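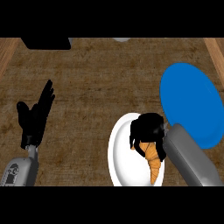 My sister-in-law sent me the Larkach interview on Monday with the message "this one's different, read it". I read it. I read it again on the tram home, and I'm sorry to report it is the same interview they all give.

You know the shape by now. Actor, fiftyish, has been out of view for a bit, new film coming. The film gets two paragraphs. The rest is what fatherhood has taught him. He used to think the work was everything. Then the baby came and now his favourite thing is making pancakes on a Saturday. He isn't named Larkach, by the way, that's the magazine, and I'm leaving his name out because he seems harmless and he's hardly the worst of them.

What I'd like to know is who is looking after the child during the interview. It ran over two afternoons in a hotel. The writer asks him about cloth nappies (he's in favour) and about screens (against), and never once asks who does the washing, or who was home with a three-year-old while he shot for 5 months in another hemisphere. There's a mother in the piece. She is "a rock". She gets no surname and no quotes.

I went back through the pile of magazines in the spare room, which goes back further than I'd like to admit, and pulled out the ones with a famous dad on the cover. Six of them. Every one has the sentence about being "just like any other parent". One of those men has a house with a name. Hokcombe, it's called. I've never met another parent whose house had a name, except for Benedicta Tetteh down the road, and hers came with the letterbox.

I don't mind that they're rich. I don't even mind that they've had help, I'd have had help if anyone had offered. What gets up my nose is the pretending, and the way the magazines go along with it. A woman in the same chair gets asked how she manages it all and whether she feels guilty. He gets asked what his favourite bedtime story is. In this one it's a book about a wombat, and he does the voices. Good for him - so did my dad, and he drove a delivery van and never made the cover of anything.

I put a shorter version of this grumble on here in January and got a fair bit of mail about it. The kindest of it told me I was being hard on people who are only answering what they're asked. 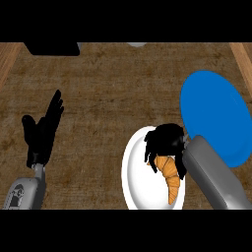 Yee-man Sin wrote that the questions are mostly agreed beforehand with the publicist, that family is the topic they offer up because it's safe, and that if I want to be cross with somebody it should be whoever drew up the list. She also thought I'd missed that some of these men really are besotted with their kids and haven't got much else to say.

Fair enough on the publicists. I hadn't thought about it from that end, and it would explain why the pancakes keep turning up. I'm less sure about the second part. Plenty of people are besotted with their kids and can still tell you who booked the dentist.

Anyway, the film is called Statach and it opens next month. The trailer looks slow. My sister-in-law has already bought the tickets, so I'll be going, and I'll be paying for the choc tops as usual.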